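Food Hygiene for Small Kitchens
Course handout, part 4: Cooling, storing and heating again

In this part we speak about food which is cooked on one day and eaten on another. In the Nistorberg canteen this is almost half of all the meals, so please read the handout before the practical lesson in the Drodora kitchen.

Bacteria grow most quickly when food is neither cold nor properly hot. A big pot of soup is the usual problem. The outside feels cool to the hand, but the middle stays warm for hours. Divide the soup into shallow dishes and leave space between them. Do not put a deep, hot pot directly into the fridge, for it will also warm the food standing next to it.

Write on each dish what it contains and when it was cooked. At Mosoti they write only the day, and at Norora also the hour. We follow the second way. Raw meat stands always on the lowest shelf, covered.

When we heat food again, it must become hot in every part. Food heated by microwaves gets warm unevenly, and thick pieces can remain cold inside. Cut them smaller, cover the dish, stir in the middle of the heating time and let the dish stand for a short while before you measure.
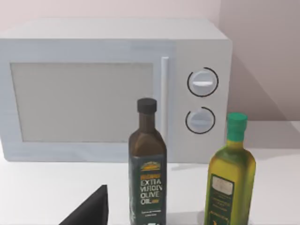 How many times may cooked food be heated again?

Only once. Take from the fridge the quantity you need and leave the rest cold. What is left after the second heating goes to the waste.

Rice needs special attention. Some bacteria in it survive the boiling, and if the rice stays warm for a long time they can make a poison which later heating does not remove. Cool it quickly in a thin layer.

For the practical lesson you work in groups of 4. Each group cools 6 portions of rice and writes down the temperature every 12 minutes. Bring your own pen, an apron and the table from part 3. The written report is due in December and gives 100 points at most.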